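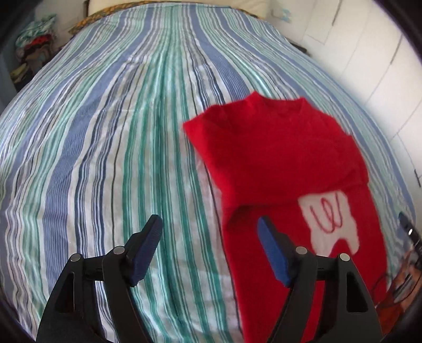

The Skitthorpe bedspread in the blue-green stripe, in use on the bed, with a red knit sweater on top.

Print this page | E-mail this page

Brurkby Skitthorpe striped bedspread: long-term review

The Skitthorpe is a flat-woven bedspread sold by Brurkby in a single weight and several stripe colourways. The one reviewed has bands of periwinkle blue, teal green and white, with thin dark navy pinstripes between them. It was bought at the normal retail price in February and has been on a double bed in daily use from then until now. It replaced an Elano quilted cover that had gone at the seams.

Construction

The cloth is a plain weave with the stripe woven in, so the colours go right through to the reverse. The hems on the long sides are turned twice and stitched with a single row. The short ends have a double row. Stitch length is even and there were six loose thread ends on arrival, all at the corners, which were trimmed and have not run. There is no backing, no filling and no fringe. The care label is sewn into one short end and gives the article number as 3027.

The stripes run the length of the bed. On our sample they are parallel to the side hems within a few millimetres over the full length, and this matters more than it would on a plain cover. Any skew in the cloth would show as soon as the bed was made. It also means that a badly made bed is obvious from the doorway. To set it straight, line up one navy pinstripe with the centre of the headboard and work outwards.

Size

The packaging gives no finished width for the double, only the mattress size it is meant for. We measured 173 cm across the narrower version, sold for small doubles, and found that it did not reach the bottom of a deep mattress on both sides at once. The double is adequate. Buyers with a topper should go up a size.

Creasing

Creasing is the main weakness. The fabric takes soft wrinkles across the middle and lower part of the bed and keeps them. Smoothing by hand removes perhaps half. A steam iron on medium removes the rest, but they come back after one evening of someone sitting on the edge. The stripes do not hide this, and the white bands show it more than the blue or green ones do. Anyone who wants a flat, hotel-type finish should look at something quilted or heavier.

As a surface for folding

The bed is where most of the folding gets done in this household, so the cover was judged on that as well. Knitwear stays where it is put. A sweater laid out on it can be folded over at the middle without the lower half sliding, and the straight stripes are a useful guide for squaring up the sides. The smooth quilted Elano was poor in this respect.

Fluff is the other consideration. A fuzzy red knit leaves fibres, and red fibres are easy to see on the white bands. A lint roller clears them in two passes. The weave is tight enough that they sit on the surface. Embroidered patches and other raised stitching have not snagged it so far. Metal zips have, once, leaving a pulled thread near the foot that was worked back through with a needle.

Washing

Washed at 40 degrees, low spin, line dried. After the first wash the length had dropped by almost 2 per cent and the width had not changed measurably. There has been no further shrinkage. The navy pinstripes did not bleed into the white. We have kept it out of the tumble dryer, as the label instructs, and cannot comment on what happens if it goes in.

Drying time indoors on a rack is long for the weight, usually overnight and into the next morning.

Compared with

The Yap reversible cover costs 50 pence less and is softer, but its stripe is printed and the reverse is plain. It also pilled within a month. The Elano is warmer and creases less. Neither was as straight in the cut as the Skitthorpe.

Verdict

Well woven, accurately cut and colourfast at the recommended temperature. Creases readily. Recommended for beds that get used during the day, with the reservation about size noted earlier.

Last updated: 2025-09-25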